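The Great Drinks Tray Question

Kendra Morin here again, and yes, it's about the drinks. If you skipped last month's item on the folding chairs, you missed nothing you can't guess.

A few of you will know that Flavthorpe House has been trying out the Carivitz method of running a help-yourself drinks corner. It came to us by way of the Skostholm hall, where I'm told it changed everything. I've been to Skostholm twice since and both times I queued for a ginger beer, so I'll hold my applause.

The method is this. Every can gets a parking spot. Full cans sit in shallow trays, one flavour to a tray. A can that's out of its tray is meant to be somebody's, and you leave it alone. The whole lot goes on foam puzzle mats so the cans don't clank and the table doesn't get rings. For this we paid 45 dollars for the booklet and 114 for the trays and mats, out of the social fund, and I would like it recorded that I voted for a second esky.

We had a go with it one afternoon in April, before the trivia night. I was sceptical about the mats and I'm still sceptical about the mats. They're nice and soft, granted. They also come apart at the joins if you drag them, and a can put down on a join will have a bit of a lean to it if the tabs haven't been pressed in properly. Press them in with your palm, all the way along, then check again after the table's been moved. The booklet spends 8 pages on colours and doesn't mention it.

The trays I'll give a pass mark. The walls are low, so you can get your fingers round a can without tipping its neighbour, and a spill stays put for a while. Whether that's worth the money over the baking tins we already own, I leave to you.
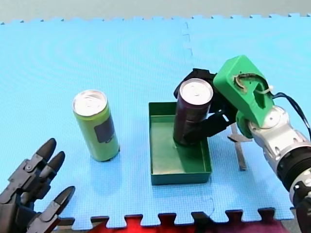 Amrit Campbell wrote in to say the trays are the only part worth keeping, and that the rule about cans outside them is daft. At the trivia night he put his lemon squash down to write an answer, turned around, and found it had been tidied back in with the full ones. He drank from the next one along, which wasn't his either. Could we please just have a marker pen on a string?

I'm with Amrit on the pen. A name on a can is a name on a can. The booklet's answer is that people learn the system "within a few gatherings", but a good part of our crowd only comes to a few gatherings a year, so I can't see when the learning is supposed to happen.

On the savings, I've seen the claim that sorting cans this way cuts waste in half. We put out 45 cans in March with no system and had 8 left half drunk. In April we put out 41 and I couldn't tell you, as the half-drunk ones had been parked with the rest and went into the sink together. If somebody wants to call that a result, they can come and wash the trays.

The Carrasco people also do a lidded version with a handle. We are not getting the lidded version with a handle.

For the May evening, then: trays stay, mats stay if somebody other than me puts them together, and there'll be a pen. Empties go in the crate by the back door, rinsed. Bring your own stubby holder if you're fussy about your own can, and if you've got views on the mats, put them in the box by the kettle.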